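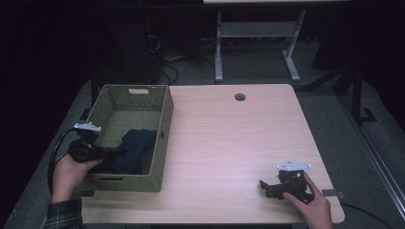
Woven basket on a wooden desk.

Search the help pages Search Clear

Your Dues and Your Membership: Questions We Hear a Lot

Updated in August by the Gilto Member Desk

We use cookies to keep you signed in and to see which help pages get read. Accept all / Manage choices

Hello, and thanks for stopping by! Gilto is a union for people who work in bookstores, print shops and small publishing houses, and our members come and go between jobs a good deal, so most of the questions that reach the member desk are about dues. We've gathered the usual ones on this page. If yours is missing, or if our answer leaves you more confused than you were when you got here (it happens, and we'd like to hear about it), please write to the member desk and we'll do our best to sort it out with you.

How much are dues?

The standard rate is $96 a quarter for anyone working full time. If you work part time you pay half of that, and you decide which rate fits by looking at your usual week, not at your busiest one. Plenty of our members pick up extra hours before the holidays and then worry that they've been paying the wrong amount. Please don't! A busy stretch doesn't change your rate. A new contract does, and so does a permanent change in your hours, and in either case we'd ask you to let us know when it starts.

How do I pay?

Most members pay through Metis, our online member area, where you can set up a bank payment and then more or less forget about it. At some workplaces dues come straight out of your paycheck. That is handled for us by a payroll company called Dirum, and you may see their name on your pay stub where you'd expect to see ours. It's the same money going to the same place. If you'd like to pay by check, that's fine too. Put your member number on the memo line and mail it to the office.

I can't get into Metis. What should I do?

First try the "forgot my password" link, and look in your spam folder for the message, as that's where a surprising number of them end up. If you joined on a paper form, there's a good chance your account was made with whatever email address you wrote down that day, and it may be an old one or a work one. We can look it up for you if you call. We can't change your password over the phone, but we can switch the email address once we've checked who you are, and after that the link should reach you.

Can I pause my dues if I'm out of work?

Yes, and please ask sooner than you think you need to. You can pause your dues when you're between jobs, on unpaid leave, on parental leave, or off sick without full pay. While you're paused you are still a member. You still get the newsletter, you can still come to meetings, and you can still call us for advice about something that happened at your last job. What you can't do during a pause is stand for branch office, though if you already hold one you may finish your term.

To start a pause, sign in to Metis, open "My membership" and pick "Change my status." There's a box for a short explanation. A line is plenty. We don't need a doctor's note or a letter from your old boss, and we'd really prefer that you didn't send us private medical papers.

How long does the change take?

The member desk goes through status changes within five business days. Bank payments are a bit slower to catch up, so if your next payment is nearly due when you write, it may still go out. We'll refund it if it does. You don't have to chase us for that, but if more than two weeks go by and you haven't seen the money, send us a note and we'll find out where it got stuck.

If your dues come out of your paycheck, the pause has to go through Dirum as well. We pass it along to them ourselves, so there's no need to write to them separately. (Some members have, with the best intentions, and then had the pause entered twice and lifted twice, and it took a while to untangle.)
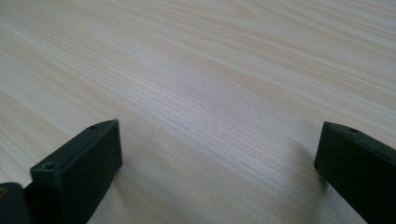
What if I've fallen behind?

Then come and talk to us, and please don't be embarrassed about it. We would so much rather hear from you than lose you. Usually we can spread the amount you owe over the next few quarters, and if you were out of work during part of that time we can often date the pause back to when it should have started. Your membership doesn't end the moment a payment is missed. You'll get a reminder by email, then a letter, and then a phone call if we have a number for you.

Is there help beyond a pause?

There is. The Hellström Fund makes small grants to members who've had a sudden loss of income or an expense they couldn't have planned for. It's kept separate from dues, you don't pay it back, and your branch is not told that you've applied. The form is in Metis under "Support," and we're glad to fill it in with you over the phone if forms aren't your thing. You can apply while your dues are paused.

I'm changing jobs. Do I have to join again?

No, your membership moves with you. Tell us the name of your new workplace and your start date, and we'll move you to the right branch if it's a different one. If your old employer was taking dues from your paycheck, that stops with your last check, and you'll want to set up a bank payment or ask us whether your new workplace uses Dirum.

Can I get a statement of what I've paid?

You can download one from Metis at any time, and it covers the past five years. For anything older, write to us and we'll look in the paper files, which takes a little longer.

When can I call?

The phones are answered every weekday morning and afternoon, apart from Wednesday, when we open after lunch. Leave a message if you don't get through. We do listen to all of them, and we'll call you back.

Get the Gilto newsletter in your inbox. Enter your email address Sign up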